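Kedis Rentals
@kedisrentals
6/6/18

1/ Thread about foam blocks. I run a small business that rents out play equipment for kids' parties, and I have spent my entire evening on foam blocks, so now you get to as well. Mute me if you have a life.

2/ Background. In April I bought a secondhand lot of foam cubes off a play cafe called Ikitz that was closing down. The listing said 600. I paid for 600. The price was so good that I did not ask any follow-up questions, a strategy that has served me poorly in every area of my life.

3/ They came in trash bags. Mixed in with the cubes: a sock, a plastic giraffe, most of a cracker. I have kept the giraffe.

4/ Tonight I finally counted. 451.

5/ Counted again, because surely not. 443.

6/ So in the space of an hour and a half I lost eight cubes in a closed room with no children in it. I would love to blame the dog. I don't have a dog.

7/ Third count, sitting on the floor, making piles of ten like a casino cashier. 451 again. I'm calling it 451. If you are the person holding the eight cubes that come and go, please keep it to yourself.

8/ Wrote to the seller. The seller says the 600 "included other shapes." I received no other shapes. I received a giraffe.

9/ Anyway. What I really want to talk about is sorting, because I had opinions about sorting before tonight and every one of them was wrong.

10/ Opinion one: sort by color. Looks gorgeous. Takes forever. A three-year-old undoes it in the time it takes you to say "oh, look how nice." I did this for my first two years in business. I was proud of it. I took pictures.

11/ Opinion two: don't sort at all, hand over a sack, let the parents deal with it. This got me my only two-star review. The phrase used was "bag of crumbs."

12/ Opinion three, current as of this evening: sort by condition. Good ones go out to parties. Slightly chewed ones go to the demo set. Anything with a real bite out of it gets retired with full honors.

13/ You would be amazed how many people's first instinct on meeting a foam cube is to check if it's cake. I have adult customers in this category.

14/ Things I look for, in no order: corners gone round, dents that don't come back when you let go, nicks along the edges, ballpoint. There is so much ballpoint. Somebody out there gave a whole purple cube a face and the face looks worried.

15/ A small nick I let go. If I threw out every cube with a nick I'd be renting out an empty bag with a deposit on it.

16/ Washing. Lukewarm water, dish soap, squeeze, squeeze again, lay them out on towels. Do not put them in the dryer. I'm not going to say how I know. The dryer is a Berkov and it was very nice before.

17/ They take two days to dry all the way through. Outside they feel done by dinner. Inside they are a sponge, and if you bag them like that you will be introduced to a smell.

18/ Someone always asks why I don't buy new. I priced it. Correa does a lovely set with a zip bag and a little card about learning. For what they want I could send the cubes on a cruise.

19/ Where we are after the condition sort: 405 fit for parties, the rest split between demo and the big sack of shame. I feel fine about this number. I felt better about 600.

20/ Gray speckled table, curtain behind it, a bin on each side and a few cubes left out in the middle. It took me four tries to make them look casually scattered. Before that they looked like a police lineup. 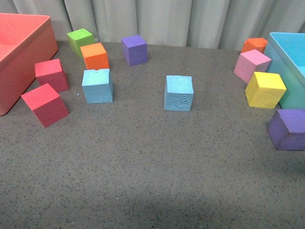

21/ Rules for the demo table, refined over several years of craft fairs:

Leave more space than you think. If the cubes are packed together people assume it's a display and keep their hands in their pockets.

22/ Mix the colors. Put the red by the red and the blue by the blue and every adult who walks up will quietly finish the job for you and then leave, satisfied, having booked nothing.

23/ Bins open, always. A lid is a sign that says no. A kid will put a cube in a bin and take it out again for twenty minutes if you let them, and that's twenty minutes in which I can talk to the parent about Saturday rates.

24/ No towers. A tower is an invitation, and the invitation is to a two-year-old's elbow. Then everybody apologizes to me and I have to say "no, no, that's what it's for" in my fair voice.

25/ Don't put out the cube with the face. I tried it once. A child asked me what was wrong with it and I didn't have an answer.

26/ Questions from my replies, since apparently four of you are still awake.

Do they stain? Yes. Blueberry is permanent. Spaghetti sauce can be talked around. Frosting comes off but takes some of your spirit with it.

27/ Can you glue a torn one? You can. It dries hard, and now you own a foam block with a rock in it. Retire it.

28/ What do you do with the retired ones? They're packing material. If you rented the bubble machine from me this spring, it was riding on the remains of somebody's second birthday.

29/ Will I be going after the seller for the missing 149? I drafted a message. It was firm. Then I reread it and it contained the sentence "I was promised cubes," so I closed the laptop.

30/ Updating the website to say "over 400 blocks." Technically true by five. Please be gentle with them until I can find more.

31/ If anyone in the area is closing a play cafe, my messages are open. I will be counting in the parking lot.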